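Handura Project to Trace the Lost Salt Roads of the Wusport Coast

Jernley, September 25, 2025

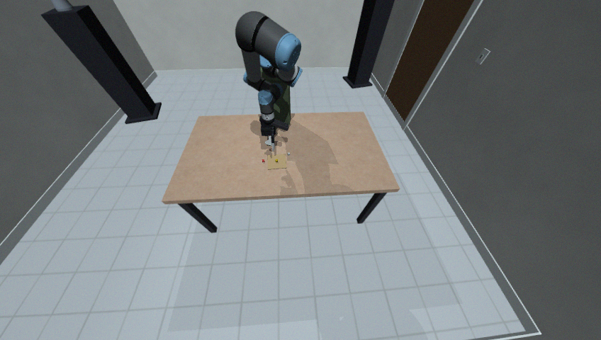 A robot arm at a wooden table, in a computer rendering.

The Jernley Centre for Archaeology is delighted to announce the start of Handura, a new research project that will follow the old salt roads from the tidal flats at Wusport to the upland market town of Juntunen, and will try to find out how a fairly humble trade in salt came to shape so many of the villages, fields and chapels in between.

Salt was boiled on the Wusport flats for the better part of the Middle Ages. It travelled inland on pack animals, and it was needed everywhere people kept fish, butter or meat over the winter. We know a good deal about the merchants who grew wealthy from it, and there are some handsome account rolls to prove it, but we know far less about the people who raked the pans, cut the peat, led the animals and put up tired travellers for the night. It is their story that the centre hopes to fill in, as far as the ground and the papers will allow.

The project begins with a great deal of reading. There are 942 medieval and early modern documents in the Wusport harbour archive that mention salt in one way or another, from toll lists and leases to a long-running and rather bad-tempered quarrel over a footbridge. Many have never been transcribed. Over the coming winter they will be read, indexed and matched against field names on the oldest estate maps, so that when the team goes out walking in the spring it will have a fair notion of where to look.

Fieldwork will then take place at 18 sites along the route. Some are well known to local people, such as the sunken lane below Juntunen, where the banks now stand higher than a rider's head. Others are no more than a bump in a pasture or a dark patch on an aerial photograph. At most of them the work will be gentle: walking the ploughed fields in lines, surveying earthworks, and taking narrow soil cores to look for peat ash and the reddened clay that salt boiling leaves behind. Small trenches will be opened at a handful of places, always with the landowner's agreement, and filled in again before the stock go back on the grass.

Handura also gives a new home to an old collection. The pottery gathered on the flats by earlier generations of diggers has been sitting in boxes in Jernley for many years, and it comes to 3002 sherds in all, most of them from the coarse, thick-walled vessels in which brine was heated. They have never been studied as a group. The centre's ceramics staff will look at the clays and the way the pots were made, in the hope of learning whether the boilers used whatever was close at hand or bought their vessels in from further along the coast. It is slow work, and everyone involved is looking forward to it very much.

"People in this part of the world have lived alongside these roads all their lives, and some of them still walk the dog along one every morning," said a spokesperson for the Jernley Centre for Archaeology. "We have had so much kindness already from farmers and families who have invited us in and told us what their grandparents called a certain gate or a certain ford. Those names matter a great deal to us, and we would dearly love to hear more of them."

To that end, the centre is inviting residents anywhere between Wusport and Juntunen to share old photographs, maps, family papers and place names. Nothing needs to be handed over for good – items can be copied while you wait and taken straight home again. Those who would like to try fieldwalking are equally welcome. There will be places for 200 people over the life of the project, no experience is needed, and training will be given on the day along with a hot lunch. Sturdy boots are a must, as the flats can be muddy even in August.

A travelling display will visit libraries and halls along the route once the first season's finds have been cleaned and catalogued. The transcribed documents will be placed online, free for anyone to search, with modern spellings beside the originals. School groups may borrow a handling box of replica pots and a short guide to boiling brine in the classroom, which has been tested on the centre's own staff and produces a small but very satisfying pinch of salt.

Enquiries about the project, including requests for interviews and talks, may be made at the front desk of the Jernley Centre for Archaeology during opening hours. Members of the public with material to share are asked to bring a note of where it came from, if they know.

ENDS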